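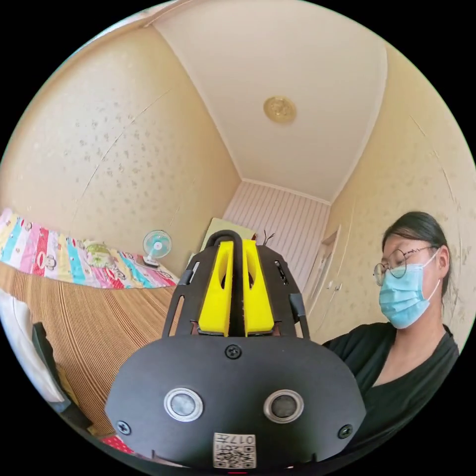 January, notebook, open day at Clelby

Got in 10 min late, parking. Chelsea Sowerby ran the folding demo for the visitors, hand-held grippers, Parsons room. Stisness people came too, stood at the door mostly. Notes below are mine, fix anything I got wrong.

Talk first. Too long. Chelsea went over why they record by hand before any arm gets near the job, then the target for the set: 200 takes of garments on a bed, dark cloth first as it's the worst for the cameras. Callico is what they call the task list (spelling checked, two l's). Small room on purpose, she wants beds and quilts behind the cloth, not a bare bench.
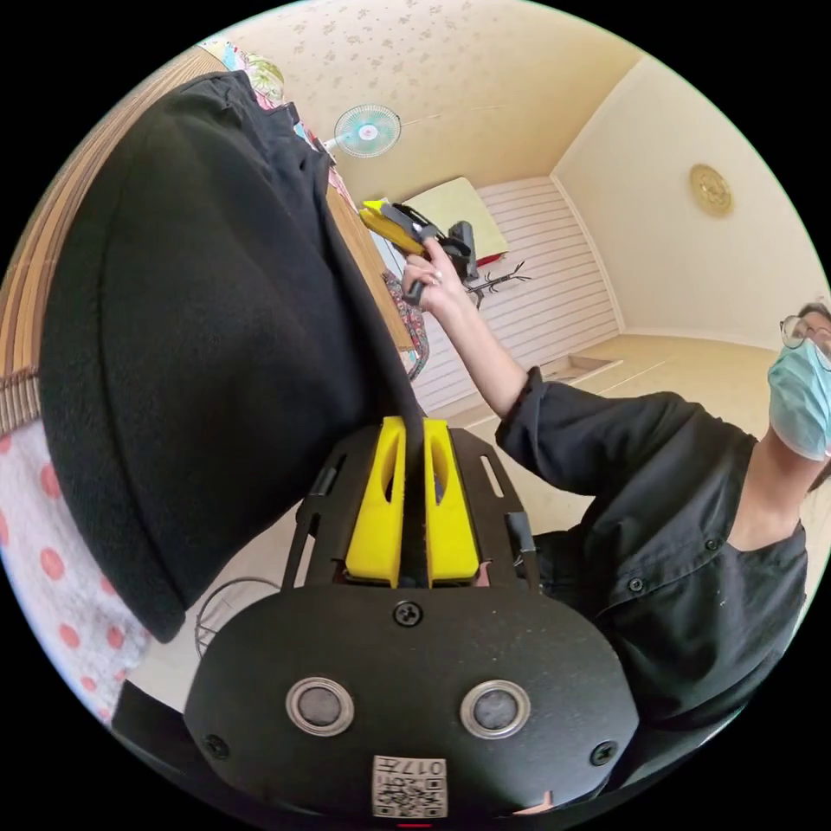

Asked about grip width. She says take less cloth than you think, close to the fold, then move slow. Fast moves smear in the wide lens and the take gets binned. They bin about 70 so far, most of them early ones. Wanted the log for that, she'll send it.

Then the flat work. Mat is a nicer surface than our foam, cloth slides on it without bunching so much. Want to try one on our side, cheap enough.

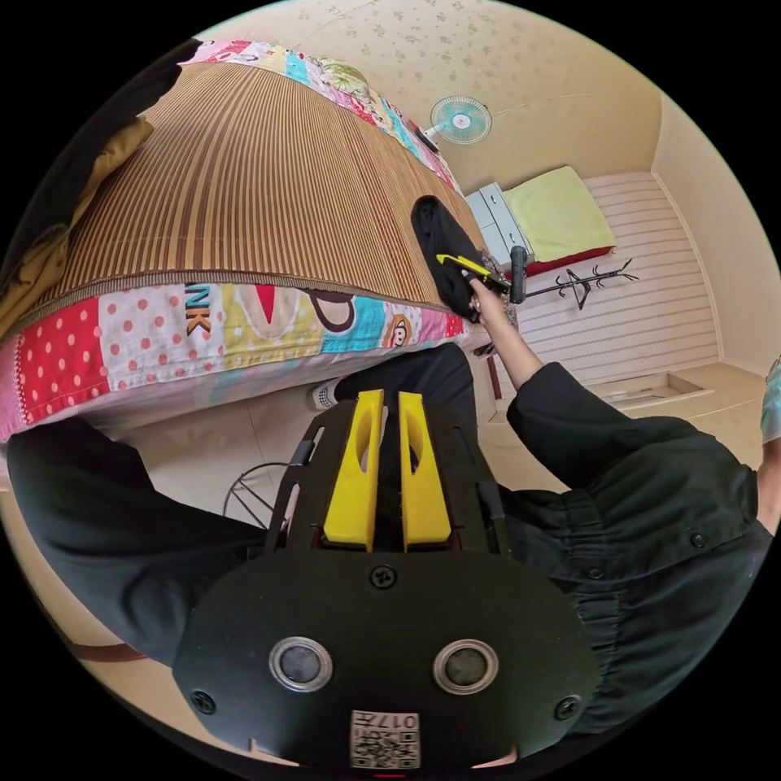 Pressing the black cloth flat on the bed, tool in hand.

Questions from visitors, the ones worth keeping:
- does left/right matter? Yes, label the units and keep them in the same hand all day. We don't. Should.
- how long before your wrist goes? Chelsea stops after 10 takes and swaps out.
- can you use it on knits? not tried yet.
- why not just film hands. Long answer, didnt get it all down. Finger opening gets logged with the video, was the main part.

Window light was the other thing. Asked if she pulls the curtain, she says leave it, they want the changes over the day in the set. Black cloth against a bright window is hard going for exposure though, and I'd like to see how the tracking holds up there before we copy them.
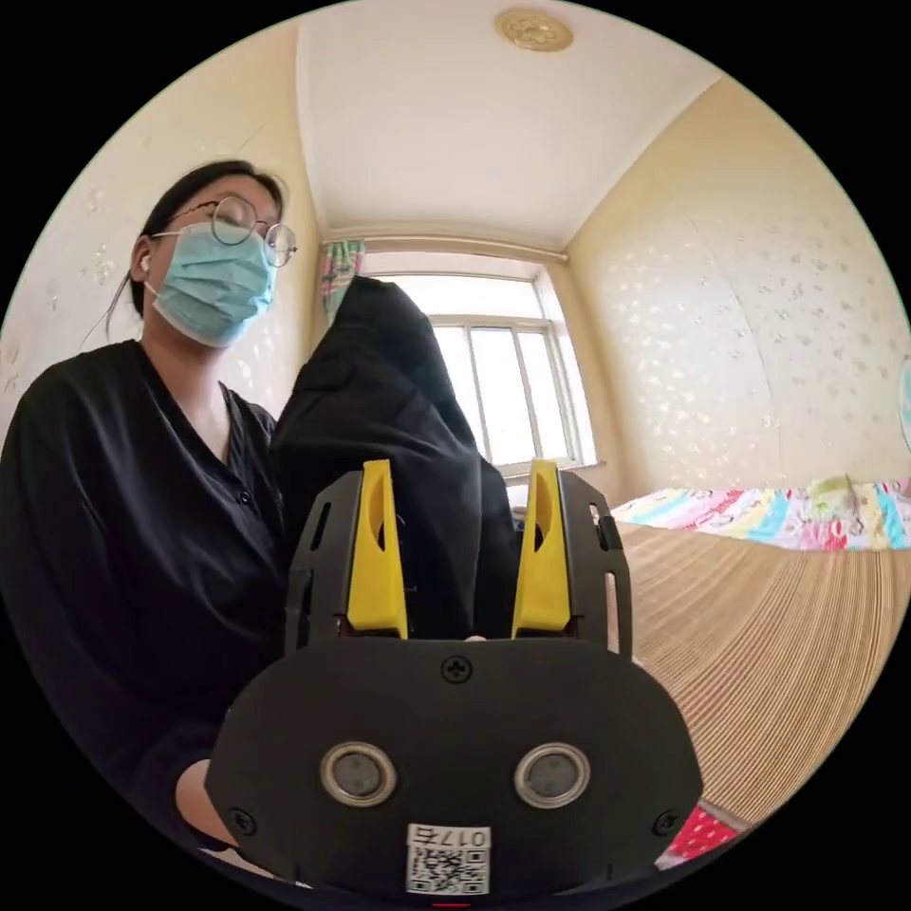

To do before our own day

- ask Stisness for 5 spare finger pairs, ours are worn at the tips
- mat, see above
- L/R labels on everything
- shorter talk!! people want to hold the thing
- get bin log from Chelsea, compare with our rejcts
- book Parsons again if Clelby will have us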